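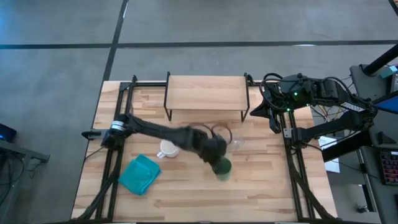

A green cup, a white mug, a glass and a small raised shelf.

I have never trusted a shelf riser. You know the kind, a plank on four thin legs that you stand on a counter or a table so you can put some things on top and some things underneath. Every article about small kitchens tells you to buy one. They are supposed to double your space. My sister swears by hers, and hers has a dead basil plant on top and a pile of takeout menus under it, so I'm not sure what got doubled.

Anyway, back in March I let myself be talked into the Sturnby method, which is a way of putting cups away. Yes, there's a method. It comes in a booklet of 162 pages, and I read all of it, including the chapter on saucers, and I don't own saucers. The short version is that drinking things should be sorted by how often your hand goes to them. Daily cups stay low and in front. Glass goes near the back. Anything you keep for guests goes up on the riser, where you'll see it and feel guilty about not having guests.

My objection is that this takes for granted that you have the cups you want. I had 14 mugs in the cabinet when I started, and I drink out of two of them. No riser fixes that. The booklet has half a page on getting rid of things and then goes straight back to zones.
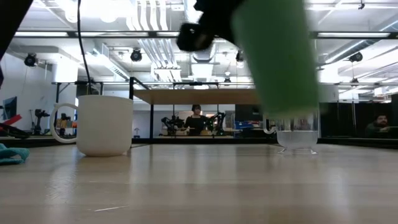

White mug in front, footed glass farther back.

I'll give them the part about size, though. A wide white mug with a loop handle is a greedy object. It takes the room of two tumblers, and the handle always seems to point at whatever you were about to pick up. The booklet says to turn all your handles the same way. I rolled my eyes at that one and then tried it in my own cabinet, and I'm annoyed to report that one extra mug fit on the row. One. I'm not calling that a system.

Glass cups with a little foot are a different problem. They look good by themselves on a table and they're a pain everywhere else. They don't stack. They tip if you brush them with a sleeve. Sturnby wants them at the back so you don't knock them, but then you reach over everything else to get to them, and that's exactly when a sleeve gets involved. I wrote to ask about this and got a reply from a Jaqueline Escobedo, perfectly friendly, suggesting that I move the glasses to the side. Fine. So the back isn't the place for them after all, and I'd like that put in the next edition.

Plain colored cups are the easy ones. A straight green cup goes wherever you set it down, nothing sticks out, and if you're lucky you can nest a second one in it. If I were starting over I'd own four of those and call it a day, and I suspect that the whole method would then fit on an index card.
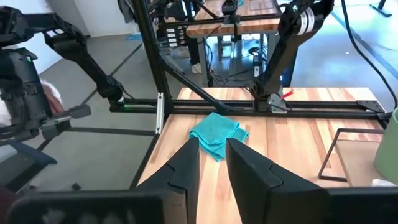
The cloth question

Then there's the cloth. Chapter 5 is all about the cloth. You fold it into a rectangle, lay it flat, and it becomes (their word) a "landing," where a cup can sit for a minute on its way to somewhere else. They recommend one made by Drorkus, and the booklet says it will last up to 30 washes, which struck me as a low number to be bragging about. I have a dish towel that's older than my car.

I don't mind a teal microfiber cloth. It's a nice color against light wood and I can find it when I need it. What I doubt is the folding. I have yet to meet a cloth that stays a rectangle in a kitchen where someone is using it. One corner rides up, then somebody wipes the counter with it, and by suppertime it's a lump by the sink. If your method depends on a neat cloth, your method depends on me being a different person.

I did try it for a couple of weeks. I folded the thing every night. The landing mostly collected the cups that no one felt like putting away, so where I used to have dirty mugs on bare counter I now had dirty mugs on a cloth. My husband said it looked intentional.

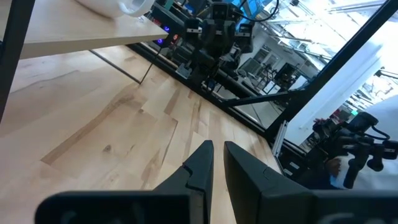 The other thing that bothers me is that all of this advice stops at the edge of the table. Nothing in the booklet covers what's under it or next to it, and for me that's where the trouble is. I can have a lovely table with one mug on it and still be stepping over a cord and two bags of recycling to get there. Pinheiro, the other big cup-storage people (I can't believe there are two), at least have a page on floors. It says to keep them clear. Thanks!

As for what I've kept, I turn the handles. I gave away nine mugs, which the booklet didn't tell me to do, and that made more difference than everything in it. The footed glasses are off to the side now, per Ms. Escobedo, and none have broken yet, though I wouldn't read much into that. I still haven't bought a riser. A store called Diverside had one marked down and I stood there holding it for a good while, then put it back and got dish soap.

If you've got one and you use the bottom half for something other than menus, leave a comment. I'd want to see it before I believed it.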